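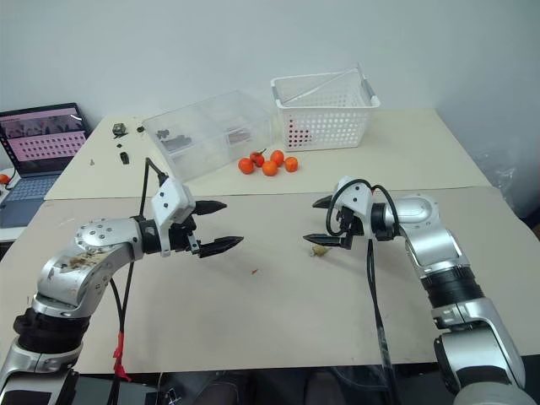 Forums > Workshop Floor > Arms and Grippers > Cable and joint care
Jun 26, 2019 – posted by hivirel_tech

Two-arm bench cell, both arms on parallel grippers. We're at 524 hours since the last service and I'm writing up a maintenance sheet. The left arm has brown crud crusted onto the joint cover near the base. Is it safe to hit that with degreaser, or is it wipes only? I'd also like opinions on the gripper cables. Ours loop over the top of the wrist.

costa_bench
Wipes only. Degreaser gets in around the screw heads and sits there. Plastic scraper first, then a damp cloth, arm powered off and parked.

kamach44
Disagree. We've used a citrus degreaser on ours at Cestley for 4,000 hours with no trouble. Spray the rag and keep it off the joint.

costa_bench
Spraying the rag is fine. Most people spray the arm.

overtorqued
Before you clean it, work out what it is. If it's old grease weeping from the seal it will be back by August and you'll be pulling the cover anyway. If it's food or glue, no drama.

hivirel_tech
Fair enough. It looks crusty, no oily ring. I'll clean it and check again in 8 days.

kamach44
On the cables, the loop is right but check it at full wrist roll both ways. Mine snagged on the housing. Red tape marks where it should sit, so you can see if it's crept.

overtorqued
Tape goes gummy. I'd use a proper clamp – and clean the ridges on the fingers while you're there.

Related threads
Re-zeroing after a finger swap
Error 209 on power-up
Bench arm cable lengths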